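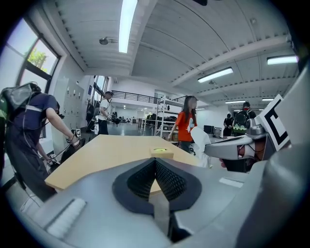

**Figura 2.** Ferramenta manual de corpo cinzento, com almofada preta em V e marcador quadrado preto e branco.

### 3.2 Superfícies e materiais de comunicação

O estudo incidiu sobre grafismos de grande formato aplicados em espaços comerciais de circulação intensa. Foram selecionados 12 suportes no centro comercial Grokthorpe, distribuídos por colunas, guardas de escada e tapumes de lojas em obras. Todos tinham sido produzidos em vinil autocolante impresso e instalados antes da abertura ao público em julho.

Os suportes dividem-se em dois grupos. O primeiro corresponde à campanha da pastelaria Virkura, que recorre a ilustração de traço manual e a uma paleta reduzida. O segundo pertence à sapataria Wirkus e assenta em fotografia de produto sobre fundo liso. A tipografia é de maior corpo no segundo grupo, mas o nome da marca ocupa uma área semelhante em ambos.

A recolha de dados fez-se por questionário presencial, à saída do piso inferior. Obtiveram-se 521 respostas válidas. Pediu-se a cada inquirido que indicasse as marcas de que se recordava e o local onde julgava tê-las visto. As respostas em que o local não coincidia com nenhum dos suportes foram codificadas à parte e não entram na análise de recordação.

A campanha ilustrada foi mencionada com mais frequência nas guardas de escada, onde o tempo de exposição é maior. Nas colunas não se observou diferença entre os grupos. Este resultado afasta-se do modelo de MacDonald, que prevê vantagem da fotografia em qualquer posição. O custo de produção, fixado em 3000 euros por campanha, foi igual nos dois casos e não se considerou como variável. A durabilidade do vinil é tratada na secção seguinte.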